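Pokatby 桶装棕色塑形泥使用评测:出料、掉渣与清理

作者:Thanakorn Suksawat
分类:手工材料 / 可重复使用泥料

一、评测对象与范围

Pokatby 桶装塑形泥,棕色,属于不需要烘烤、可以收回重复使用的一类。本次一共购入2桶,单桶价格123元,从开封到写完这篇文章用了3周。其中一桶按正常方式使用,每次用完收回桶内并盖紧;另一桶不做任何特别保养,用来观察比较随意的使用习惯会带来什么后果。两桶为同一批次,下文分别称为甲桶和乙桶。

评测关注的内容偏向日常使用:从桶里取料是否方便,掰下来的小块会不会继续掉渣,掉在桌面上的碎料好不好收,桶壁和器皿沾上之后怎么处理。成品的细节表现也会提到,但不展开。做精细人像或者微缩模型的读者,这篇文章的参考价值有限,这款泥的定位本来也不在那里。

对照用的是 Prothero 的袋装棕泥,之前用完过几袋,手感比较熟悉。两者颜色接近,混在一起之后很难分开,测试时错开了时间。

二、包装

甲桶到手后去皮称重,泥料净重1,119克,标签写的是整数规格,实测略高于标称。乙桶没有称。

桶是白色塑料,略微透光,外壁有一圈一圈的棱。棱的作用主要是防滑,手上沾了泥的时候握持比光面桶稳。缺点在清洁方面:棱和棱之间的凹槽容易留下棕黄色的印子,湿布横着擦只能带走凸起部分的残留,凹槽里的要顺着棱的方向擦。用到第二周以后,两个桶的外壁都有不同程度的污痕,白色桶身配棕色泥料,这一点很难避免。介意外观的话可以在桶外套一层袋子。

桶盖为按压式,没有密封圈。新桶盖得很紧,开合次数多了以后略有松动,乙桶更明显。泥料在盖紧的甲桶里没有出现整体变硬,表层会有一层稍干的皮,揉几下可以重新并入。Prothero 的袋子带封条,密封性更好,但封条沾上泥以后就很难压实,需要先擦封条再封口,实际使用中经常忘记。

桶内没有内袋,泥料直接接触桶壁。好处是拿取时不用和塑料袋纠缠,坏处是取到后半桶时,贴着桶壁的那一层要用手指沿壁刮下来。内壁是光面的,刮起来不费力,刮完基本不留厚层。

三、取料

这款泥开封时是一整团,没有分条,也没有压痕。第一次取料需要用点力气,建议先把整团倒扣出来揉一遍再放回去,之后用手指掰就可以。直接在桶里掰也行,但掰过几次以后,泥团表面会变得坑坑洼洼,孔洞和褶皱越来越多,边缘开始挂着半脱落的碎片,再次取料时这些碎片会先掉下来。

取料姿势试过以下几种。

桶直立,手从上方伸进去。桶口够大,成年人的手可以整个伸入,手腕会碰到桶沿。取到下半桶时看不清料的位置,只能凭手感。

桶侧放,开口朝向操作者。视野好,碎料会顺势滚到桶口外面,需要在桶口前面留一块空地接料。桶身是圆的,放在光滑桌面上会滚,要用手扶住,或者在下面垫一块布。

提前分料到碗里。把当次要用的量先掰碎装进陶瓷碗,桶盖上放到一边。这种做法对泥料保存最好,代价是多洗一个碗。碎块在碗里敞口放置的时间一长,比整团干得快,不建议分太多。

三种方式里,个人常用的是侧放,主要是省事。给儿童使用时用分料的办法,量容易控制。

四、掉渣情况

这是本次评测花时间最多的部分。

同样在台面上掰料,Pokatby 掉下来的碎块数量比 Prothero 多,但块形偏大,多数呈片状或者压扁的小团,能用手指直接捏起来。Prothero 掉的是细屑,数量看起来不多,嵌进布纹和桌缝以后清理很麻烦。从收拾的角度来说,更愿意接受前者。

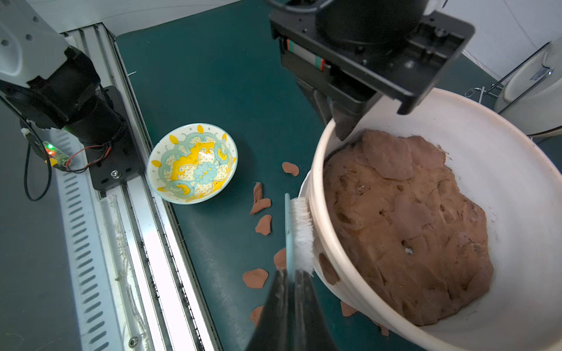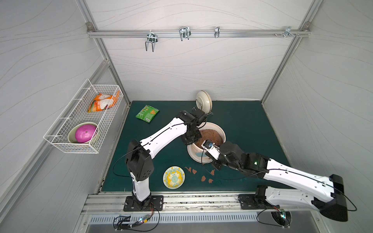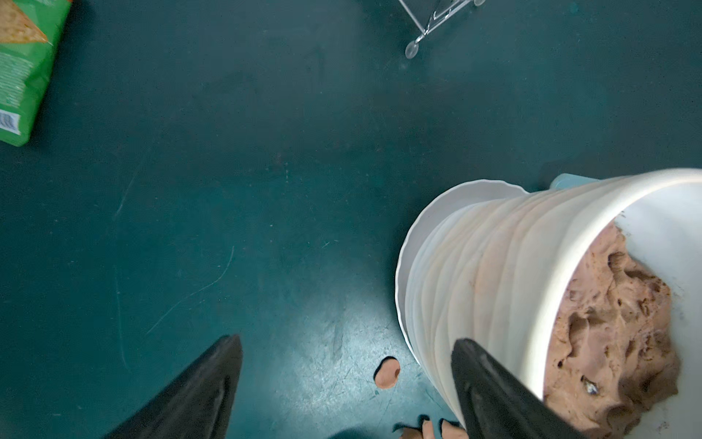
白色容器与散落在台面上的小块棕色料。

碎块落到台面以后的状态与放置时间有关。刚掉下来的小块有一定粘性,轻轻按一下就会粘住台面,捏起来时底部可能留一点薄膜。放一段时间再收,表面失去粘性,整块能完整拿起来,不留痕。因此没有必要边做边收,做完以后统一处理即可。要避免的是手肘或者工具把新鲜碎块压平,压平以后面积变大、厚度变薄,边缘干得很快,收回来揉进大团里会有硬点。

硬点的问题值得单独说明。甲桶严格执行“干透的不回桶”,3周下来整团手感均匀。乙桶所有碎料不分干湿一律扔回去,后期揉泥时能明显摸到颗粒,搓细条时颗粒所在位置会断。用少量温水喷在泥团表面再揉,软化效果有,但需要反复揉很多遍,且表面会变得发粘,沾手情况加重。处理过一次以后决定不再处理,乙桶降级为练手用料。

碎块还会粘到桶的外壁上。侧放取料时尤其容易发生,手从桶口带出的小片蹭在桶沿或者外壁的棱上,不注意的话会一直留在那里干掉。干掉以后用指甲一顶就下来,对桶没有损伤,只是容易掉到别处去。

五、台面与工具的搭配

棕色泥料对台面颜色有要求。试过木色桌面、白色桌面和深绿色的 Bruvgate 工作垫。木色桌面上碎块几乎隐形,收完以后换个角度看还有很多;白色桌面上看得最清楚,但印痕也最明显,擦完仍有淡淡的棕影;深绿色垫子上碎块可见度足够,印痕不显,综合表现最好。垫子本身会留下浅色划痕和细小的白点灰尘,这与泥料无关。

强光直射的位置会有反光,碎块在反光区域里不如在阴影里容易辨认。灯放在侧面比放在正上方好,小块会有影子,收的时候不容易漏。

清理工具方面,比较过湿布、刮板和 Flarnov 的硬毛刷。

湿布适合最后一遍。第一遍就用湿布会把新鲜碎料抹开,越擦面积越大。

刮板对粘在台面上的薄层有效,对散落的小块反而不方便,推的时候小块会从两侧滚走。刮板的边缘也容易在垫子上留下划痕。

硬毛刷适合处理放置过一段时间、已经不粘的碎块,短距离往一个方向扫,聚拢之后用手捏起来。刷毛里会夹带碎料,用完需要在桶口或者垃圾桶边缘磕几下。刷子沾了新鲜泥料以后比较难洗,毛根部分要用温水泡。Flarnov 这一款毛偏硬,扫垫子没有问题,扫漆面桌子有划伤的顾虑,没有测试。

目前固定下来的流程是:用手捡大块,等小块不粘了用刷子聚拢,最后湿布擦一遍。大块直接回桶,小块捏开看一下内部颜色,里外一致的回桶,外深内浅或者捏开就碎的丢弃。

六、沾到器皿上怎么办

手工台和餐桌共用的家庭不少,这里把器皿单独列出来。需要先说明,沾过塑形泥的碗碟不建议再用来盛食物,产品标签上也没有任何可用于食品接触的说明。做泥用的碗应当固定下来,与日常餐具分开存放。

釉面完整的陶瓷碗清理最容易,干了以后整片掀起,剩下的用水冲。带凸起花纹或者碗沿有细小磕碰的,凹陷处会存料,用软毛牙刷刷。素烧或者没有上釉的底足会吸色,泡过以后颜色变浅,没有完全恢复。

塑料碟子表面光滑的没有问题,有磨砂质感的会留印。

网格类的收纳篮不要用来放没干的成品。泥料在自重作用下会往网眼里陷,拿起来以后底部是一片格子印,篮子的铁丝交叉处也会卡住一点料,只能等干了以后用牙签挑。乙桶做的一个小盘子就是这样报废的。

布料方面只测了棉质围裙。新鲜泥料蹭上去以后不要搓,晾干再抖掉大部分,剩余印子常规洗涤可以去除,深色围裙上看不出来,浅色围裙有一点淡影,洗第二次后消失。

七、塑形表现

柔软度中等偏软,室温高的时候明显更软。捏厚片、团球、做简单器形没有困难,球体放置后底部会略微变平。搓细条时,粗的可以,细到一定程度会断,断口毛糙,与 Prothero 相比韧性差一些。

拼接不需要用水,新鲜面对新鲜面按压即可。接缝用手指抹平后看不出来,放干后接缝处有时会重新出现一条线,厚度差别大的地方更容易发生。

压印效果尚可,粗花纹清楚,细花纹边缘发糊。压印工具需要撒一点淀粉防粘,不撒的话起模时会把表面带起一层。

颜色为偏浅的可可色,干后加深。桶里不同部位的颜色没有肉眼可见的差异,褶皱深处看起来更暗,揉开以后与其他部分一致。沾手程度中等,颜色不渗进皮肤纹路,肥皂洗一遍可以洗掉,指甲缝里的需要刷。

气味很淡,有一点类似面粉受潮的味道,放在小房间里不影响。对气味敏感的人最好先开盖放一会儿再用。

八、保存

甲桶的保存方式是每次收回后把泥团压实,尽量减少表面的孔洞,再盖盖子。压实这一步的效果比预想的大,表面坑洞多的时候,干皮会沿着坑洞往里长,揉的时候会把干皮带进内部。压平以后只有最上面一层需要处理。

没有条件每次压实的,可以在泥面上盖一块拧干的湿布,但要记得换。乙桶后期盖过一次湿布,忘了取出,布上出现了霉点,泥料表面没有看到,仍然把接触面刮掉了一层。此后不再推荐这个办法。

桶盖松动以后在桶口和盖子之间加一层保鲜膜,盖紧后密封性有改善。

九、价格与替代

单桶123元,在同类里属于中等偏上。按克价计算比 Prothero 的袋装贵,差价主要在桶上。如果家里已经有合适的大口容器,买袋装自己分装更划算。没有容器,或者使用者是取料比较粗放的儿童,桶装的便利性可以抵消一部分差价。

目前没有看到官方单独出售桶盖,盖子裂了只能自己想办法。也没有小规格包装,想先试手感的人必须买整桶,这一点不太合理。

十、结论性意见

适合:课堂或家庭的大块造型练习,需要反复收回使用的场合,对细节要求不高的打底结构。

不适合:细条、薄片、精细压印,以及打算做完就长期摆放的成品。

评分按个人习惯不给总分,各单项如下。取料方便程度:良。掉渣:中,碎块偏大,收拾不难。清理:良,桶外壁除外。保存:中,依赖使用者的习惯。塑形:中。包装:良,盖子扣分。

甲桶目前剩余不到一半,用完后会换回 Prothero 做一轮同样的保存测试,台面和刷子不变,结果补在本页末尾。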